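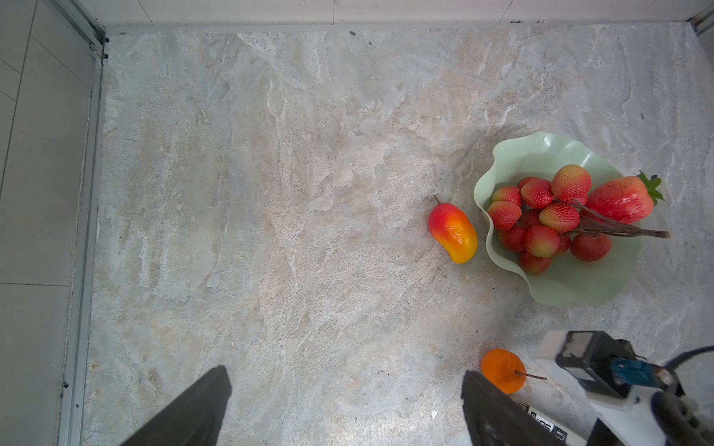
Buyers at Mustonen had asked for a tabletop range that could stay on display all year without fresh fruit, and they reported that earlier samples looked flat when seen from above. Clencombe, the Brudonville supplier of display housewares, has responded with Festwood, a line of ruffled bowls and artificial fruit available to trade customers from January.

The line covers 231 items in 5 groups: bowls, stemmed fruit, single fruit, foliage and trays. The bowls have a wavy, petal-like rim and are offered in several pale shades, mint green among them. The fluted edge is shaped to hold fruit at different heights, so that a single piece can sit on the rim while a bunch fills the center.

Stemmed fruit includes lychees with bumpy skins that shade from red to yellowish green. Each bunch is supplied on thin brown stems, which can be left to extend past the bowl or turned under it. Single fruit includes a large glossy strawberry with molded seed dimples.

Clencombe recommends a pale, patterned surface such as gray and beige marble – plain or veined – where red fruit is the main color. Dusting should be done with a soft dry brush. Solvent cleaners should not be used on the skins or stems.

Festwood is sold in mixed cases, with 2 case sizes at launch. The first production run is limited to 1475 cases. Orders are filled in the sequence received, and bowls and fruit may be reordered separately. Trade price lists and care sheets are available from the Clencombe sales office in Brudonville.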